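Home Threads Lists About Log in

Filed under: Public health, Mastdale, Water

Day four of the boil water notice in Mastdale and I have become a man with opinions about kettles.

For those just joining: the county put the notice out Monday. I found out from a laminated sheet taped to the door of the Grosach, after I'd had two glasses of the tap stuff and brushed my teeth with it. I feel fine. I've been told that's what everybody says.

The official line is that a "routine sample returned an unsatisfactory result." Unsatisfactory is what my eighth grade report card said. I'd like a bit more detail when it's the water.

What they've told us so far: the sample came from the Trurkcombe end, the old main under Mellor Street is "of interest," and 2000 homes are on the notice. What they haven't told us is what was in it. I asked. I was sent a link to the page I'd asked from.

The hotline, by the way. I was number 143 in the queue on Tuesday morning. I made breakfast, ate breakfast, washed up from breakfast (boiled water, cooled, I'm not an animal) and was number 111.

When I got through, a very patient woman read me the same web page out loud. She has a nice voice. I'd recommend it over reading it yourself.

Rules, since people keep asking me in the replies as if I'm the health department: rolling boil, one full minute, let it cool, keep it covered. That goes for drinking, cooking, teeth, ice, baby formula and the dog. Showers are OK if you keep your mouth shut, which rules out half of Mellor Street.

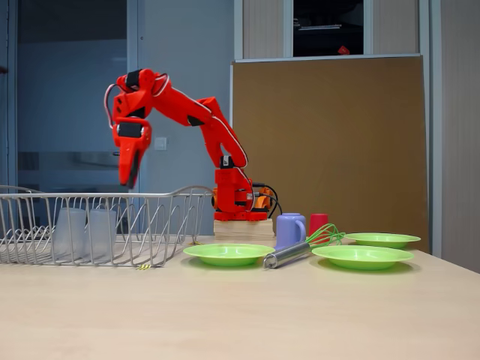
Throw out the ice in your freezer too. I forgot this and served it to my brother-in-law. He also feels fine. I'm keeping an eye on him.

Public meeting last night, 7 pm, high school gym. They set out 80 chairs. I stood at the back next to a rack of basketballs with what felt like most of the east side of town.

Lionel Ellwood spoke for the water district. He said "out of an abundance of caution" so many times that the row in front of me started mouthing it along with him. To be fair to the guy, he stayed till the last question, and he didn't look like he'd slept.

Best question of the night came from a woman with a toddler on her hip: if the sample was taken the Thursday before, why did we hear on Monday? Answer: the lab has to run it twice. Follow-up: could you not have told us after the once? Long pause. A basketball fell off the rack. I may have been leaning on it.

They did promise to post every test result as it comes in, with the actual numbers. Nothing up yet as of lunch. I've hit refresh enough that I'm probably the reason the site is slow.

Free bottled water is at the fire station until six, one case per household, bring something with your address on it. If you've got a neighbor who doesn't drive, grab theirs – the crew will let you take two if you give them the other address.

Two clear samples in a row, a day apart, and the notice comes off. First one went to the lab this morning. Kettle's on.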